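Goditz Adds Dry Soybeans Sold by Weight at All 22 Stores

DORKDEN, May

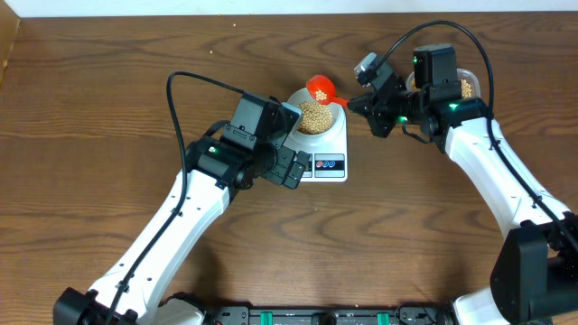
Loubna Ouali has been asking for this for years, she said, and would rather buy enough beans for one pot of soup than carry home a bag that lasts until winter.

Grocery chain Goditz will begin selling dry soybeans, lentils and split peas by weight this month. Shoppers can bring a clean jar or use a paper bag from the store. Containers are weighed at the counter before filling, and the weight is taken off at checkout.

The soybeans come from Salazar, a growers' cooperative that planted 2,143 acres last season. They are cleaned and sorted at the Pevon mill before delivery. The lentils and split peas are packed at the same site.

Goditz tried the service in 6 stores over the winter. In a survey of 747 shoppers at those stores, most said they wanted to buy smaller amounts than the standard bag. Several also asked for cooking directions, so a printed card with soaking and simmering times will be available at each counter.

Bagged beans will stay on the shelf at their current price. There is no minimum purchase for beans sold by weight.

Counters open at 8 a.m. and close one hour before the store does. Store locations and a price list are available at any Goditz service desk.

Media contact: Goditz Press Office, Dorkden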